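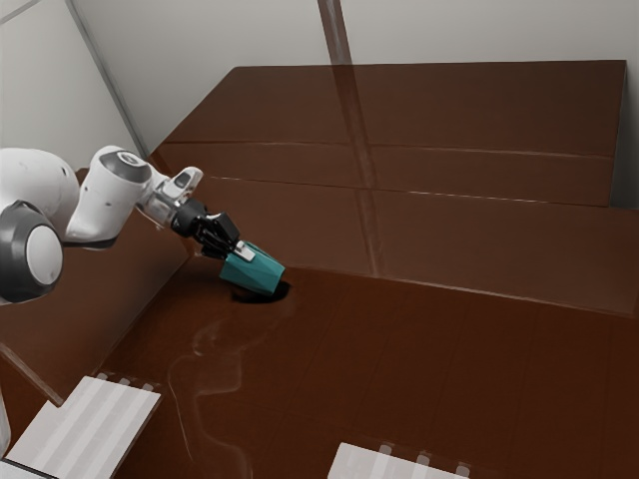 Lurnau Episode Guide: Frequently Asked Questions

What does the guide cover?
All 2,096 broadcast episodes of the serial drama Lurnau, including the two feature-length specials. Webisodes and the radio pilot are not indexed.

How are episodes numbered?
By order of first broadcast. Double episodes count as two entries, even when they were shown without a break. Some streaming services count them as one, so their numbers may differ from ours.

When are spoilers posted?
Summaries go up after the evening broadcast has ended. Advance storylines are kept on the Coming Up page and do not appear in search results. The exit of Svenja Pichler's character was moved there on 2020-05-21 and will stay there until the episode airs.

Why is a recast character listed twice?
Entries follow the performer. Kneath was played first by Obed Antwi and later by Fuseini Bonsu, and each has a separate page. The family tree joins the two.
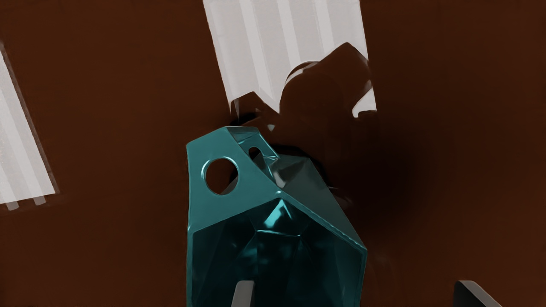 Can I report a continuity error?
Yes. Give the episode number, the time code and both shots being compared. Reports about props should describe shape and color in plain terms: "teal, see-through, flat-sided, round hole near the top" would do for the container shown, while "the odd jug" would be sent back. Reports are limited to 200 characters. Costume errors go on the same form.

Who writes the summaries?
Touran Esfahani covers the Verance family scenes and Rasha Qaisi covers the Boteo hotel plot. Both work from the broadcast version – scripts are not used.

Why can't I see the full cast list?
Results are shown 50 to a page. Use the arrows under the table, or filter by decade. Uncredited extras are left out.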